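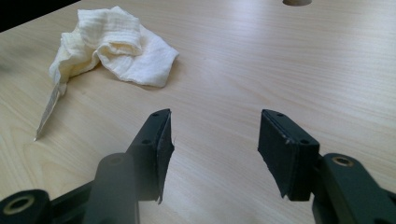
Loukia Kontogiannis
Support Lead, Bullow
Posted November 6, 2024

Hi Orestis, and thank you so much for sticking with us on this one! I went back through your invoice export and the trouble starts once the file passes 600 rows (your January one is well over). The server gives up after 30 seconds and hands you a blank sheet. For now, please split the date range in two and export each half separately. I've raised the limit on our test copy and will write again once Polyxeni has checked it.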